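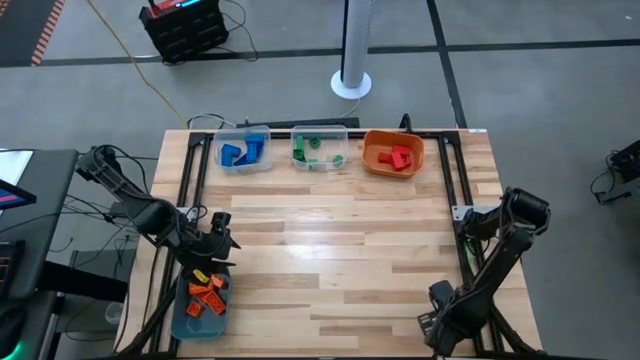
La cellule de tri à deux bras, bacs en place le long du rail du fond.

Atelier : la cellule de tri après sa remise en état

Temps de lecture : 4 minutes

La cellule à deux bras de Vernovo tourne de nouveau depuis mardi. Elle était arrêtée pour une révision complète, la première depuis son montage. Sławomir Cieślak, qui en a la charge, nous a transmis ses notes. Nous en reprenons l'essentiel pour les équipes qui utilisent la cellule et pour celles qui comptent en monter une semblable sur le site de Remine.

Le point de départ était un défaut banal. Le bras gauche lâchait de temps en temps un bloc à côté du bac, toujours du même côté, et l'écart augmentait au fil de la journée. Les premiers réglages ont porté sur le logiciel, sans résultat. En vérifiant le châssis à l'équerre, Sławomir a trouvé que le rail latéral gauche avait pris 2 mm de jeu au coin du fond. Une équerre de fixation s'était desserrée. Les vibrations du bras se transmettent à tout le cadre et, comme le bras est repéré par rapport à ce rail, toutes les positions apprises se décalaient avec lui.

Le cadre en profilé aluminium noir est boulonné directement sur le plateau en bois. La solution a l'avantage d'être rapide à monter, mais le bois travaille. Les boulons ont donc tous été repris, puis les équerres d'angle, en commençant par le fond. Un trait de vernis a été posé à cheval sur chaque tête de vis et son support. Si le trait est rompu, la vis a bougé. Le contrôle se fait à l'œil, chaque lundi, avant la mise sous tension.

Les câbles ont pris plus de temps que la mécanique. Ils passent derrière le rail du fond et remontent en faisceau dans la moitié gauche. Deux gaines étaient marquées par le frottement et ont été remplacées. Le long des bras, les câbles sont maintenant attachés avec une boucle de réserve à chaque articulation. Avant de refermer un collier, il faut amener le bras en extension complète, puis le replier entièrement, et regarder si le câble tire. Un collier trop serré à l'épaule ne se voit pas en position de repos. Il se voit au bout de quelques semaines, quand la communication avec la pince commence à se couper sans raison apparente.

Côté pinces, rien de grave. Les doigts ont été démontés, nettoyés et remontés avec un nouveau serrage. L'ouverture a été réglée à 56 mm, ce qui laisse passer les plus gros blocs à tenons sans accrocher leurs voisins dans le plateau. Le couple de fermeture a été légèrement réduit. Il était assez fort pour faire glisser les petites pièces vers le haut au moment de la prise.

Restait la position des bacs. Ils sont alignés contre le rail du fond, dans un ordre à respecter : bac transparent des bleus à gauche, bac transparent des verts au milieu, bac orange des rouges à droite. Le plateau bleu-gris des pièces à trier se place à l'avant, côté gauche, sous le premier bras. Le bac orange est un peu plus grand que les deux autres. Quand on l'intervertit avec celui du milieu, ce qui est arrivé au moins une fois en avril, la dépose se fait sur le bord et le bloc tombe sur la table.

La zone entre les deux bras doit rester dégagée. On n'y pose ni outil, ni téléphone, ni tournevis « pour deux minutes ». C'est là que les trajectoires se croisent, et le programme suppose qu'il n'y a rien.

Après le remontage, la reprise des origines s'est faite bras par bras. On place l'autre bras en attente, pince vers le bas au-dessus du bois, et on ne le coupe pas : sans couple dans les moteurs, il descend sous son propre poids. La reprise demande une demi-heure par bras quand tout va bien. Les positions de dépose ont ensuite été réapprises à vitesse réduite, à 50 % de la consigne normale.

L'essai final a porté sur 171 prises, en mélangeant les couleurs. Deux ratés ont été notés, tous deux sur des blocs couchés contre le bord du plateau d'alimentation. Les bords de ce plateau sont bas et inclinés, et la pince n'a pas toujours la place de descendre de part et d'autre de la pièce. Sławomir pense essayer un plateau plus large – à voir avec Phí, qui fournit les bacs. En attendant, il suffit de ramener les blocs vers le centre au chargement.

Quelques consignes pour les utilisateurs :

– Vérifier les traits de vernis le lundi et noter le résultat dans le cahier.
– Ne pas déplacer le poste de commande accolé à la table. Les câbles du bras gauche en partent et leur longueur est juste.
– Enjamber la rallonge jaune au sol, ne pas la tirer. Un passage de câble est commandé.
– En cas de dépose décalée, contrôler d'abord le cadre et les bacs. Les positions apprises ne se modifient qu'ensuite, après accord de Sławomir.

La prochaine révision est prévue après l'été. Les notes complètes, avec les couples de serrage, sont dans le classeur de la cellule.

À lire aussi
Storico : retrouver les anciens journaux de panne
Remine : le sol de la future zone d'essai est coulé
Colliers, gaines, repères : ce qu'il reste en stock
Prêt d'outillage, rappel des règles

© Vernovo – Lettre de l'atelier | Contacter la rédaction | Haut de page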